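Looking After Interior Doors
Household Maintenance Notes for Residents

These notes are issued to residents of the Clusach and Vasseur buildings and apply to interior doors only. Entry doors, fire doors and balcony doors are covered by a separate sheet and must not be adjusted, planed or repainted by residents. Enquiries should be directed to Marcelle Lemaire at the residents' office, which is open from 10 in the morning.

Before you begin

Most complaints about interior doors fall into a small number of groups: the door sticks, the latch fails to catch, the hinges squeak, or the paint has become grubby near the handle. All of these can be dealt with using ordinary household tools. Residents will need a hand screwdriver, a sheet of fine sandpaper, a soft pencil, a stub of candle, two clean cloths and a bucket. A power driver is not recommended, as it strips the screw holes in older jambs.

Open and close the door several times before touching any screw. Note where it rubs and whether it swings on its own when released. A door that drifts open or shut is usually hanging on a hinge pin that has gone out of line. A door that rubs in November and clears itself by autumn has taken up moisture, and should be left alone for a full season before any timber is removed.

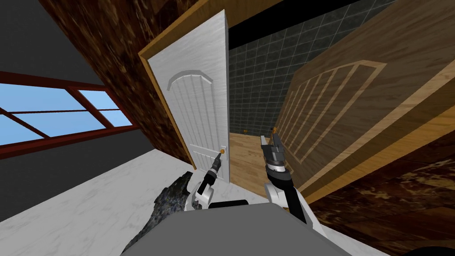 Sticking doors

1. Mark the rubbing point lightly in pencil while the door is closed.

2. Tighten all hinge screws, beginning with the top hinge. In the majority of cases this lifts the door enough to clear the jamb.

3. If a screw turns without biting, remove it, pack the hole with matchsticks dipped in wood glue, trim them flush and allow the glue to set overnight. Replace the screw by hand.

4. If the door still rubs, draw the candle stub along the marked section of the edge. Wax is sufficient for light contact.

5. Sand only as a last measure, working along the grain, and stop as soon as the door clears. Seal the bare edge with primer the same day. Unsealed timber will swell again.

Residents are asked not to plane doors. In the last survey of the two buildings, 93 doors were found to have been planed at some time, and many of those now rattle in the dry months.

Squeaking hinges

Put a folded cloth on the floor beneath the hinge. Tap the pin upward with a nail and a light hammer, one hinge at a time, leaving the others in place to carry the weight. Wipe the pin clean, rub it with candle wax or petroleum jelly, and tap it back. Cooking oil should not be used. It turns gummy and collects dust, and the squeak will return worse than before.

If the pin is rusted, rub it with fine steel wool before waxing. Pins that are bent can be replaced from the stock held at the residents' office.

Loose knobs and handles

A knob that wobbles should be attended to promptly. The movement wears the spindle and, in time, the latch. Look for a small set screw on the neck of the knob or, on older fittings, a slot in the collar behind it. Hold the knob on the far side steady while tightening. Do not force the screw beyond firm hand pressure.

Brass-coloured fittings in the buildings come from more than one supplier and are not all solid brass. Plated fittings lose their colour if polished with an abrasive paste. When in doubt, use warm water with a drop of dishwashing liquid, rinse with a damp cloth and dry at once.

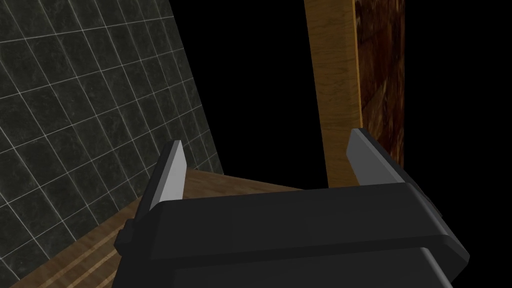

Test any cleaning product on a hidden spot before using it on the whole door.

Washing painted and panelled doors

Painted doors should be washed twice a year. Régis Roussel, who maintained the paintwork at Clusach for 11 years, advised starting from the bottom and working up, so that dirty water does not run down over dry paint and leave streaks. His method is still the one used by our contractors, Premico.

Dust first with a dry paintbrush. This is particularly important on doors with grooves or raised mouldings, where dust mixed with water forms a paste that is tiresome to remove. Use a bucket of warm water with a small amount of mild detergent and a well-wrung cloth. For narrow grooves, wrap the cloth over the end of a wooden spoon handle or an old ruler. Rinse with clean water, then dry with the second cloth.

Scuffs near the floor usually respond to a paste of baking soda and water applied with a fingertip. Rub gently, as baking soda will dull a gloss finish.

Unpainted wood trim should be wiped with a barely damp cloth and dried immediately. Do not allow detergent from the door to sit on it.
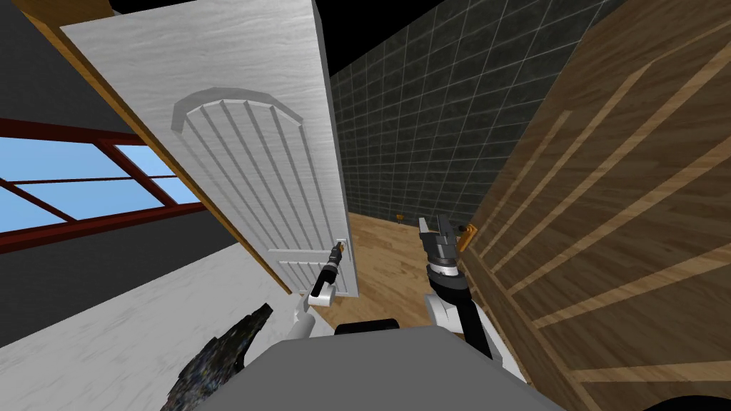
Panelled door with vertical grooves. Brush out the grooves before washing.

Latches that fail to catch

Close the door slowly and watch where the latch meets the strike plate. Rubbing a little pencil on the latch will leave a mark on the plate and show whether it is landing high or low. A small misalignment may be corrected by tightening the hinges, as described under sticking doors. If the mark is still slightly off, the opening in the plate can be enlarged with a metal file. Larger differences require the plate to be moved, and residents should request a visit.

Paint and replacement parts

The approved paint for interior doors is Ladum satin enamel in white. Sample pots for touch-ups may be collected from the office at no charge. Two thin coats are preferred to one heavy coat, with light sanding between them.

The buildings contain 1,312 interior doors between them, and requests are handled in the order received. Please give the unit number, the room, and the side on which the door is hinged.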